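Section 4. Comparing finger pads on the Verkell hand-held gripper

Read Section 3 first. If you skipped it, your jaw zero is wrong and everything you measure here will be wrong by the same amount, which some people find comforting.

The procedure compares two sets of pads on one gripper body. You will need the Verkell with its wrist camera fitted, the worn pads, a fresh set from the Nuttall spares box, a pale table with nothing shiny on it, and a test object. Allow one morning. Rasmus Ozoliņš wrote 50 minutes in the June edition and has not been seen to do it in 50 minutes.

4.1 Preparing the table

1. Wipe the table and let it dry.
2. Turn off the desk lamp. Overhead light is enough. A lamp gives you hard shadows, and the Takosska tracker is very fond of hard shadows and will follow one anywhere.
3. Set the test object upright toward the far side of the table. Use something matte and a little soft.
4. Start a new session in Vistirero and give it a name you will recognize next month. "test2_final_new" is taken. So is "test2_final_new_b".

4.2 Checking the open position

5. Hold the gripper level and let the trigger all the way out.
6. Look at the live view. Both fingers should show in the lower half, with clear table between them and the object beyond the gap. It does not have to be dead center. If you can see only one finger, the camera mount has slipped; go back to 3.6.

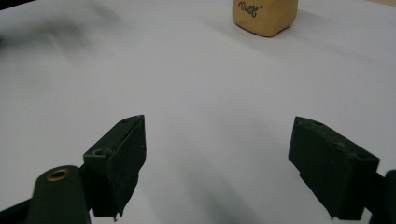
Figure 4-1. Jaws open, worn pads, object ahead and slightly right of the gap.

7. Check the pad facing for loose edges. A little fraying is fine for a baseline run, and you should write down which finger it is on. Do not trim it. Kgomotso Lekota trimmed one before a baseline and we compared new pads against slightly less old pads for a week.
8. Save a still with the jaws open. You will want it when someone asks what "worn" meant.

Note: Left and right in this manual are as seen in the live view. The earlier edition used the operator's left and right, except in Section 5, where it used Rasmus's.

4.3 Baseline run

9. Move in slowly until the object is between the fingers. Close until both pads touch, then give the trigger one more click.
10. Lift to the height of the gauge block and hold for 4 seconds. Count properly.
11. Lower, release, back off to the open position.
12. Repeat until the session counter reads 200. Take breaks. Grip quality falls off after the first 83 or so, and the part that is wearing out by then is you.

CAUTION: Keep fingers (your own) clear of the linkage when the trigger is released. It closes on skin with more confidence than it has ever shown on a test object.

13. Mark each drop with the side button as it happens. If the object tips over without leaving the pads, mark it as a slip. Olanrewaju Ojo and Beca Ifans hold different views on what counts as a slip if it leans but recovers. Pick one view per session and put it in the notes field.

4.4 Changing the pads

14. Power down the camera. Unplug it as well.
15. Back out the pad screws and keep them in the lid of the spares box. They are short, dark and the same color as the floor.
16. Fit the new pads with the textured side facing in. Both sets will go on backward without complaint.
17. Redo the jaw zero (3.4), then repeat steps 5 to 13 with the same object and the same operator. If the operator has gone to lunch, wait.

4.5 Reading the results

Vistirero draws the two sessions side by side. Look at drops first, slips second, and ignore the "grip score" until someone can explain how it is worked out. Rawiri Nepia has asked the question in writing.

If the new pads do worse than the old ones, check step 16.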